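Two Arms, One Table: Build Gallery

Okay, so a few of you asked for the build in one place instead of scattered all over my feed. I've been putting this together at the Rurwood shared shop since August, mostly in the evenings, mostly with a cold cup of coffee going. The job I gave it is dull on purpose: take grocery-type stuff off a little shelf and pack it in a basket.

The table

Bought secondhand from Graston and it weighs a ton, which I love (my back does not). I drilled the holes for the mounting plates twice. Measure from the same edge both times, people!

Bases bolted down

Center to center they're 1,154 mm apart. My first try was 1,352 and the two arms could barely reach the same spot, so in they came. Much happier now.

Basket run

My favorite of the bunch! The right gripper has the blue box and is lowering it into the basket next to the bottle, and there are two more packages on the wire rack. Green lights on both bases, always nice to see. And yes, the cables on the right side are draped over the tray, I know, I know, clips are on the list. 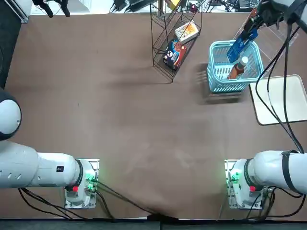
The code side

Nothing pretty to look at, sorry. I started from the Kemppainen planner and hacked at it until it did what I wanted. My log is up to 1,382 attempts, and 1,141 of those ended with the item in the basket. Bottles are way harder than boxes, and anything shiny is a pain.

Still to do

Cable clips (see above), a softer set of finger pads from Cusetti, and I want to try handing things from one arm to the other. If you've got a handover working on a setup like mine, leave me a comment, I'd love to see how you timed it. More pictures once the pads get here!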